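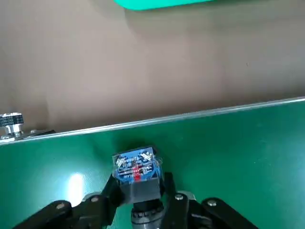

Small box, two fingers, green table. Sorting arm is moving along!

Okay, thread time. I've been building a little pick-and-sort arm in the shared workshop (project name Urketti, don't ask, it was late) and I keep promising updates, so you're getting them all at once.

Job one is boxes. Flat sides, nice and easy to squeeze, except when the box goes in crooked. Then your drop position is off too, and you get to learn about offsets. I set the grip width 5 mm tighter than the box and let the motor current limit do the rest.

Job two is pushbutton switches out of a bin. Way more annoying! One end is square, the other is round, and they love to park themselves in a corner where a finger wants to hit the wall. 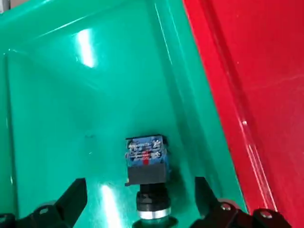

Jannik Wunderlich: Have you tried coming in at an angle near the wall? We lost a whole set of fingertips going straight down.

Yes and no, Jannik – I tilt the wrist for the long wall, but corners still get the straight-down approach. Slowly. Very slowly. I'm on fingertip set number 5.

Numbers for the people who like numbers: 909 grab attempts logged since May, 39 of them ended with the arm stopping itself on a force limit. I'll take it.

Next up is glossy plastic. Shiny bins make my depth readings jump all over the place, so I'm going to play with the lights first and the code second. If you have a favorite cheap diffuser, send it my way – I have a free Saturday and a roll of tape.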